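Pirnwood library opens its doors to night owls

Pirnwood's public library is staying open until midnight through the end of December, and if the first few evenings are any guide, the town has been waiting for it. By 9 p.m. on opening night the big reading room was humming, the armchairs by the front windows were taken and the tea urn had already been refilled twice.

The late hours are a trial, paid for with a grant from the Tilahun Fund, which supports small-town reading programs. The library used to close at 6 p.m., an hour that worked well for retirees and after-school kids but left out nearly everyone with a day job or a long drive home from Hedar.

"I grew up in this building, and I always wanted to know what it was like in here after dark," said head librarian Tanvir Siddiqui, grinning as he stamped books at the front desk. "It's wonderful. People talk a little softer, they stay longer, and they wander into shelves they've never looked at before."

The library issued 200 new cards in the first stretch of late openings, many of them to people working evening and early morning shifts. One bakery worker from Treseck stopped in before her shift and left with a stack of mysteries and a cookbook. A pair of nursing students took over the long table in local history and stayed until the lights blinked.

Downstairs, the old map room has been turned into a quiet study space with 20 desks, each with its own lamp and outlet. Upstairs is livelier, with board games, a knitting circle and a reading hour for adults that starts at 10 p.m. The first pick was a ghost story, read aloud over two nights, and the crowd came back for the second half – in the rain, too!

The computer room keeps the same late hours. Patrons can work on résumés, print forms or look up bus times on the newer machines, and the beginner sessions need no experience at all.
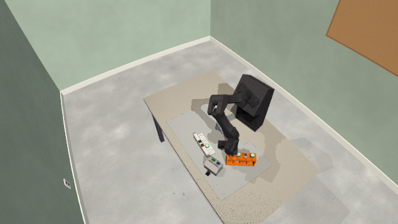 More books on the move

Alongside the longer hours, the library has brought 560 books out of basement storage and back onto open shelves. There are field guides, sea stories, sheet music and a terrific run of regional cookbooks, some of them not borrowed in decades. Look for the green paper bookmarks. Readers are invited to write a line or two on them for whoever checks the book out next, and a few of those notes are already worth the trip on their own.

Anyone can borrow up to 20 items at a time during the trial, and late fees are on hold until it ends. Books can go back in the slot beside the parking lot at any hour.

Getting there after dark

The Treseck bus has added a late run that stops outside the library at 12:10 a.m., so riders can stay right up to closing. The side parking lot will be lit until the last staff member leaves. The main entrance on the square closes at 8 p.m., and after that visitors should use the garden door, where there is a ramp and a bell.

Siddiqui hopes to keep at least part of the late schedule going in the new year and would love to hear from people who have used it. Comment cards are at both desks, and he reads them all. So far the most common request is for more armchairs, followed closely by a second ghost story.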